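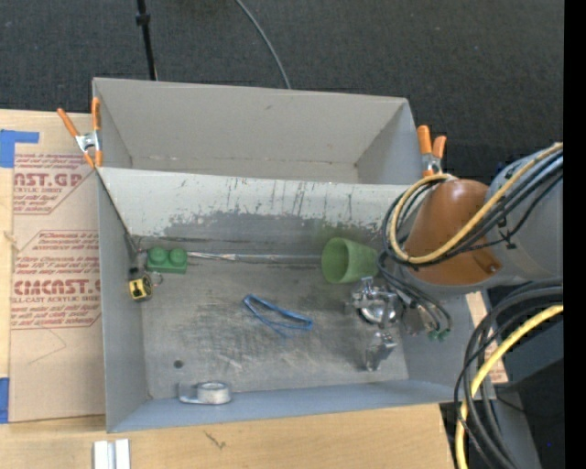 Two bins, two clamps

2019-07-03

I finally gave in and clamped the gray bins together. They used to creep apart on the table and small parts ended up in the gap. Two spring clamps with orange grips, one at each end of the shared edge, and they stay put. I paid 3 dollars for the pair at Brekton.

The bins are scratched up, mostly on the slope going down into the front one. I don't plan to replace them. I tried a kitchen cleaner on the streaks in January and it did nothing.

The acrylic sheet next to them is cell-cast, still in its paper. I want to cut it into a divider - maybe a lid too, if there's enough left over. The paper stays on until the cutting is done. Next job is sorting the screws.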